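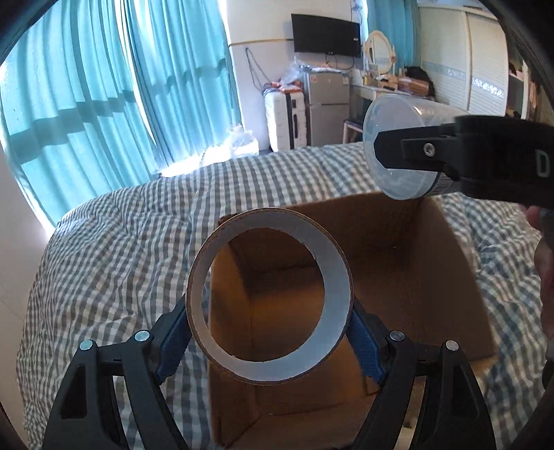

Gralholm Family Evenings: attendance and survey data

Version 3, updated in May

What is inside

This data set contains the sign-in records and the short parent surveys from the family evenings at the Gralholm schools. It covers one school year and 14 evenings. There are two tables, visits.csv and survey.csv. Each row in the first table is one family at one evening. Each row in the second table is one filled survey form, 540 forms in total.

How it was collected

Families signed in on paper at the door. The forms were typed in by the school offices at Wosgate and Lapointe. Brayden Lemieux compared both tables with the paper lists and corrected the spelling of the school names. The survey was offered in four languages, and the column form_lang tells which one the family has chosen.
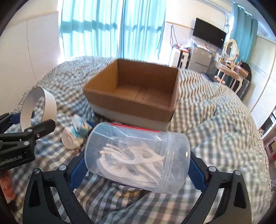
Names, phone numbers and street addresses were removed before the tables were joined. A family has the same number in both tables, but this number is not used in any other school system.

Known problems

The Lapointe sign-in list for the second evening was lost. For this evening we have only survey forms, nearly 40 of them.
In question 6 the word "tutor" was understood in different ways. Please do not compare the answers between languages.
Empty cells in the column children mean "not answered". They do not mean zero.
Families who left early often did not fill the survey.

Use

The data may be used for planning and for teaching. If you publish a table, please do not show groups with fewer than 35 families. The script for the yearly summary is in the folder vanar, named after the older Vanar report, and it needs both tables in the same folder.

Contact

Questions and corrections go to Aarne Hirvonen at the Gralholm family office. Please write the version number in your message.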